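Welen Box Opening

Teleoperated demonstrations of one task: opening a lidded phone box on a tabletop. An operator drives the arm by remote control and records from a wrist camera. Version 3, 14/05/2020.

The gripper works at the seam between lid and base - the side wall with "iPhone" on it in this case.

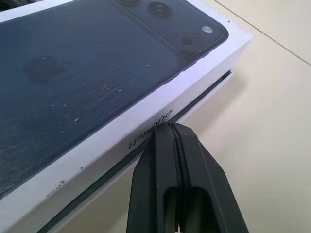
Contents

1,201 episodes, split as follows:
train - 1,001
validation - 100
test - 100

Failed attempts are kept and flagged.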